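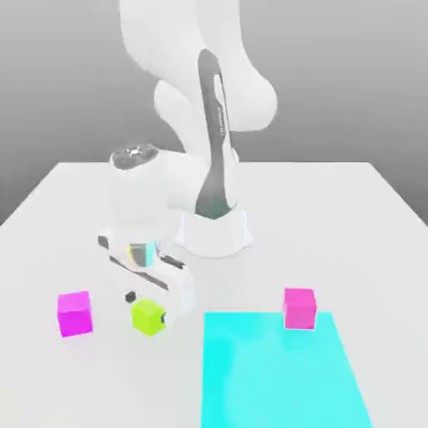 A white robotic arm reaches down towards a white tabletop in a computer-rendered view.

The long, slow art of the town hall meeting

Feb 5, 2022

There is a particular sound a village hall makes when politics is about to happen in it. Stacking chairs scrape, somebody fiddles with the heating, and the tea urn begins to grumble in the corner like an elderly relation who has been asked to move seats. I have been going to public meetings for most of my adult life, first as a junior reporter who was sent because no one senior would go, and later (my family finds this very hard to understand) for pleasure. So when I heard that Woltadley was to hold an open meeting about the future of its old market square, I packed a flask and got on the train.

Woltadley is a town of the sort that politicians drive through on their way to somewhere with a television studio. It has a river, a decent bakery and a square that has been used as a car park for as long as most people there can remember. The council would like to take the cars out and put the market back. The traders on the north side would like the cars to stay exactly where they are, thank you, and between those two positions there is enough room for an entire winter of argument.

I had expected perhaps two dozen people. By the time the doors were closed there were 91 of us, counted by a young man from the council with a clicker who took the fire regulations very seriously and turned away a couple with a pushchair before relenting and letting them stand at the back. We had all been given a sheet of paper with a map on it, printed so faintly that the woman beside me held hers up to the strip light and asked whether the river had been moved as well.

Now, the accepted wisdom is that this kind of gathering is finished. We are told that people do their arguing on their phones, that the only ones who turn out on a cold evening in February are the cranks and the retired, and that any sensible council would put up an online form and be done with it. Woltadley did put up an online form. It drew 787 replies, and I don't want to be sniffy about that, as it is a great many more people than you could ever get into the hall. But I read through a good number of those replies on the train home, and what struck me was how certain they all were. Every one of them seemed to have been written by somebody who had never met a person who disagreed.

In the hall it was much harder to be certain. A florist stood up to say that losing the parking would finish her, and she said it with such feeling that you could sense the room lean her way. Then a man with a walking frame got to his feet, which took some time, and explained that he had not been able to cross the square by himself for years, what with the kerbs and the reversing vans. The florist turned round in her seat to look at him. She didn't change her mind, as far as I could tell, but when she spoke again later on she asked whether there might be a way of keeping the bays along one side and clearing the rest. I have watched leaders' debates with lighting rigs and theme music that never got anywhere near that.

It wasn't all so noble, of course. A good quarter of an hour went on a dispute over the name of the square. It is marked as Kavier Place on the older maps and as Market Square on the newer ones, and feelings run surprisingly high. One gentleman used the whole of his allotted time, and some of the next person's, to read aloud from a letter he had sent to the council in 2000 and to which he was still waiting for a reply. The councillor in the chair promised him one by the end of the month. He wrote this down, and asked her to spell her surname.

She was very good, I thought, the councillor in the chair. Chairing is an undervalued skill in our politics, and I sometimes wonder whether we would all be in better shape if we chose our ministers by making them run two hours of public questions about parking. She let people be cross. When somebody shouted she waited, and then she asked them to say it again a little more slowly, and nearly always what came out the second time was something the rest of us could use.

There was no vote at the end. The plan goes back to the planning officers now, with the florist's idea about the bays scribbled somewhere in the margin, and it will come before the full council in the spring. Quite a few people stayed behind to stack the chairs, still arguing, and I missed my train and had to wait for the one after it.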